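Robot Cells, Lab Handout 4 - Wrist Camera and Gripper Upkeep
Notes by Tyyne Leinonen, Nasatthorpe. Rev. Jan 25, 2026. Replaces the December sheet, bin the old one.

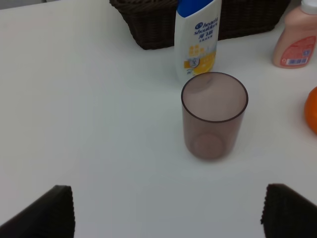 Before you touch anything

Arm in hold, pendant with you, not on the bench. Partner at the stop button. Sign the Dever log, cell 2, write the cycle count from the pendant (was 2,138 at last service).

Fingers

Both tips should show at the bottom of the wrist view, left and right, ridged edges facing in. If one sits higher than the other the finger has been put back on the wrong dowel. Happens every term.

Wipe ridges with a dry brush. No solvent!! It softens the pads. Look for rounded teeth near the tip, thats where wear starts. Swap in pairs, never one. Screws crosswise, finger tight first, then the driver from the Sheehan kit.

Pads due every 300 cycles on the soft set, whatever they look like.

Camera

Lens cloth only. Check the bracket for play - push lightly sideways, should be none. Any movement and the offset is junk, redo it.

Offset check: cup in front, shampoo bottle behind it, basket at the back. Drive to the view pose. Cup must come up ahead of the gap between the fingers. It can sit a little right of center at the view pose, the approach move takes that out. Left side of the table stays clear for the place move.

The cup is see-through, so the bottle shows in its wall as a dark patch. Vevano's detector sometimes takes the patch for an edge and grabs short. Known fault. Look at the rim, not the wall, when you judge the overlay. If the overlay is off the rim, recalibrate, dont nudge the numbers by hand.

Closing test

Width 108 open. Close on the gauge block at force 40, hold, open. Repeat untill you get three the same. Then the cup, same force or lower - if the wall bends go down.

Write up

Half a page. Cycle count, pad condition, offset before and after, force used. Initials of both partners. Hand in at the start of next lab - late ones go in the tray by the door.

Still to add: cable strain relief, see me for now.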